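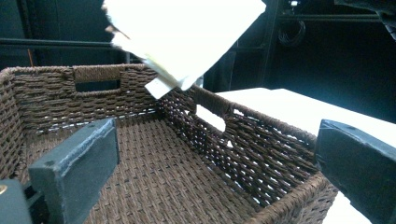

Trying out gripper fingers on woven baskets and folded cloth

Woven baskets are harder on a hand-held gripper than most things in the house. Fengying Deng and I spent a Sunday on the workshop bench with two sets of finger pads, the flat Soleck blocks and the ribbed ones from Custgate, and these are the notes worth keeping.

Choosing the pads

Flat pads are better for cloth. They close evenly and let go of a napkin without dragging a corner along. Ribbed pads hold a basket rim better but snag on loose fibers, and after 40 lifts the Custgate pair had paper strands packed into the grooves. An old toothbrush gets them out.

If you can only buy one set, get flat and cover the inner faces with a strip of thin rubber. Replace the rubber when it starts to shine.

Setting the opening

Open the fingers wider than you think you need before you come down over a basket. A finger that lands on the rim pushes the whole basket across the table. We stop 5 mm above the rim, check both sides, then go down.

For handle cutouts, put one finger through the opening and close on the band above it. Don't pinch the side wall where the weave is open. It bends, and the grip reading on the Clindside controller jumps around so much that you can't tell a good hold from a bad one.

Folded cloth

Pick up napkins and hand towels by the folded edge. Lower them until they touch the basket floor before you open the fingers. Dropped from the rim, they unfold or hang over the side.

Tags catch. Turn them to the inside of the fold, or cut them off if the cloth is only for testing.

Camera and light

A white table under a bright lamp washes out white cloth. Turn the lamp down or aim it at the wall, and lock the exposure on the basket. Dark weave needs more light than you would guess, so expect to try a few settings. Vesela Georgiou uses a gray desk mat under everything and has much less trouble finding the edge of a towel.

Comparing fairly

Use the same basket, the same cloth and the same start position for each set of pads. We did 18 lifts per set, swapped, and did 18 more. Write down slips as they happen.

Check the finger screws between sets. The Vukčević arm shakes them loose faster than the hand-held tool does, and a loose pad looks just like a bad one in the results.

Wipe the pads with a damp cloth when you finish and store them open.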